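Flotlow Fabric Proofer – frequently asked questions

What does Flotlow do?
It is a wash-in treatment that makes cotton and polycotton shed water. It leaves a thin film on each fibre, and air still passes through the weave.

How much do I need?
Use 2 capfuls per kilogram of dry cloth. The 1238 ml bottle treats about nine kilograms.

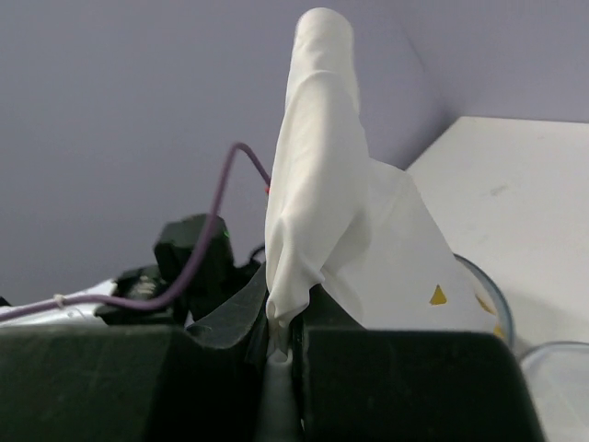 Can I use it after fabric softener?
No. Softener residue stops the film from bonding. Run one rinse cycle with plain water first, then add Flotlow to the drum – never to the softener drawer.

Is heat needed?
Line drying is enough for most cloth. Tightly woven covers last longer with a low tumble dry.

How do I mix a batch for hand treatment?
Measure the water first, then stir in 229 ml of Flotlow for every ten litres. Mixed liquid keeps for one day.
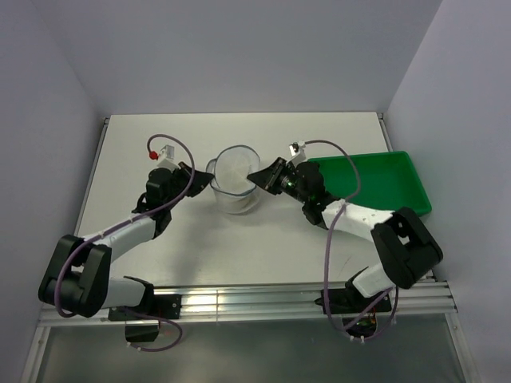
Andor Oláh writes that in Estholm, where the tap water is very hard, he had white marks on dark cotton until he went over to filtered water. We now advise the same above 300 mg/l hardness.

Where is it sold?
Through Kerr and Stasik branches. The refill size returns in October.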